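The Rule Book for Pouring a Drink

I spent a day at Drosico in August with one question in my pocket: who decides how a robot should behave around your glass? I figured there'd be a thick binder somewhere. There is, sort of. It's 60 pages long, it's called the Ambaye guide, and everybody there has scribbled on their copy.

Inese Urbonaitė wrote most of the first draft. She used to train bartenders, and it shows! Her opening chapter is all about where hands go. Fingers stay off the rim if a person is going to drink from the glass, and an exception gets written down before the session starts (no fixing the paperwork afterward — she's very firm on that). The hand that isn't holding anything gets a rule of its own: park it where the operator can see it, and keep it still until it's needed.

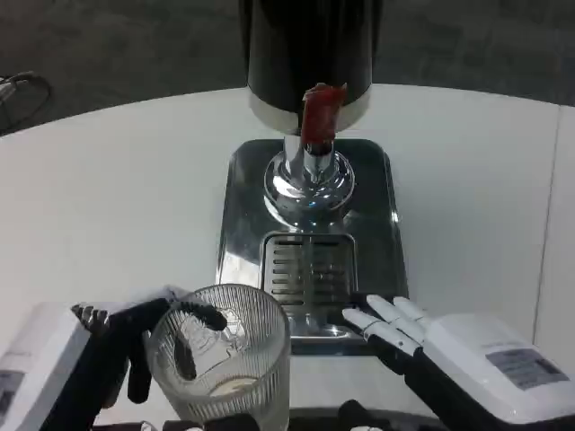
I asked what happens when somebody breaks a rule, expecting something dramatic. "We stop and we say it out loud," Inese told me. Then it goes in the log, along with who called the stop. Anyone can call one, visitors included. I was a little too excited about that and had to be told I wasn't expected to use it.

The part that got people arguing was glassware. Macario Solís wants plastic for every new routine until it has 1000 clean runs behind it. Emilian Vasiliu thinks that's far too many, and he'd move to real glass much sooner, on the grounds that a hand tuned on plastic has learned the wrong weight and the wrong slip. They've been at this through 4 versions of the guide. The current wording lets the lead choose, provided the reason is on the sheet, and I don't think either of them likes it much.

My favorite page is the dull one on cleaning. Wipe the tray, wash the glasses, check the finger joints for anything sticky, sign your name. Lụa Phí added the line about sugar syrup after a very long evening with a cotton swab, and she's asked for it to be in bold next time.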